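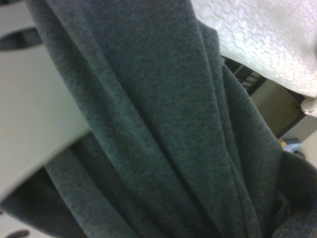
Defne Keskin wrote to me in October to say that a rule nobody reads is worse than no rule, and that anyone who wants robots folding washing in ordinary bedrooms should be made to fit the whole of their good practice on a fridge door.

I've been turning that over ever since (mostly while doing my own washing, I'll admit), and I think she's mostly right, bless her. The draft code that Stosance sent around runs to over 400 clauses. I read it with a pot of tea and a good deal of goodwill, and I still couldn't tell you where a cable ought to go when there's a bed on one side and a doorway on the other.

What I'd like is 14 plain lines, in everyday words, agreed to by the person whose home it is. Say where the arm is fixed and how it's stopped. Keep the walking path clear of cords. Tell people what the cameras can see, and let them put their things away first if they'd like to!
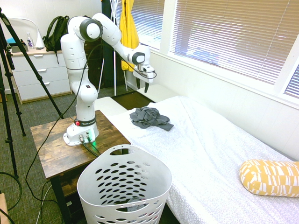
*An arm at work over the bed, laundry basket close by.*

Where I part ways with Defne is on the long version. I'd keep it, tucked behind the short one, for the installers and the insurers, and I'd have both looked over again every two years. A home isn't a factory, and people's colours and cottons and favourite old jumpers deserve rules written by somebody who has stood in a bedroom and tried to get past the table.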